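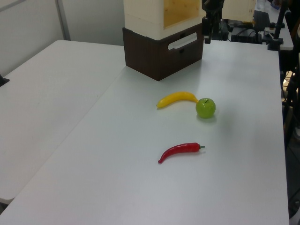 The sorting table at Skedovside, with the banana, the apple and the pepper set out.

Minutes of the Robotics Club, Skedovside Upper School
A short story

The meeting opened at the usual hour. The Secretary reminded members that the minutes were a formal record, and that the remarks entered last time under "Any other business" had been struck out by order of the staff adviser.

Item one was the regional competition at Plotau, to be held in December. The Secretary read the rules aloud. Each school would be given toy fruit and vegetables on a plain table, and its arm would be required to pick up each piece and place it in a box. Seventeen schools had entered. Skesham had entered two teams, and this was noted without comment.

Item two was the arm. The Programming Lead reported that it had made 598 attempts since the start of term. The apple was now reliable. The banana was reliable if it was laid flat and the gripper came straight down on the middle of it. The pepper remained outstanding. On its last run the arm had travelled to the correct place, closed its fingers with great care on nothing, carried the nothing to the box and released it. The log had recorded a success.

A junior member asked whether the log could be believed in respect of the other attempts. The Programming Lead asked for this question to be taken under item four.

Item three was the Hashemi Cup. The cup had been held by Skesham for as long as any present member had attended the school, and the shelf in the front hall was still kept clear for it. The Secretary proposed that the shelf be used for something else in the meantime. The proposal found no seconder.

Item four was the log. It was agreed that a member would sit beside the table during every run and write down by hand what the arm had done. The junior member was appointed to the post, having raised the matter, and was issued with an exercise book.

The book is attached to these minutes as an appendix, and the club resolved that part of it should be read into the record. The extract is as follows.

"Run 1. Apple in box. Run 2. Banana in box. Run 3. Pepper not in box. The arm stopped above it and waited, and I waited too. Run 4. Pepper not in box. Run 5. I moved the pepper so that the stalk pointed the other way. The arm went to where the stalk had been. Run 6. The same. I think it is looking for the green part and thinks that is the middle."

The Programming Lead stated that this was not possible. The Programming Lead then asked to see the book, and was absent from the discussion of item five.

Item five was transport to Plotau. The coach would cost more than the club possessed. The school had offered 80 pounds, and the balance was to be met by a cake sale. Members were reminded that the previous cake sale had been closed early on account of the icing.

The Programming Lead returned during this item and asked leave to make a test. Leave was given. The pepper was placed on the table and the arm was started. It came down slowly – the staff adviser asked for quiet, although no one had spoken – and it took hold of the pepper by the middle, lifted it and put it in the box.

The Secretary asked that the result be entered. The junior member said that one run was only one run, and that the pepper ought to be put back and turned round. It was put back and turned round. The arm dropped it on the floor.

It was agreed to continue. The meeting, which should have closed at the bell, was extended by general consent, and the remaining items were carried over to 6 Oct 2026. The Secretary wishes it recorded that the lights in the corridor had by then been put out, and that the junior member had asked for a second exercise book.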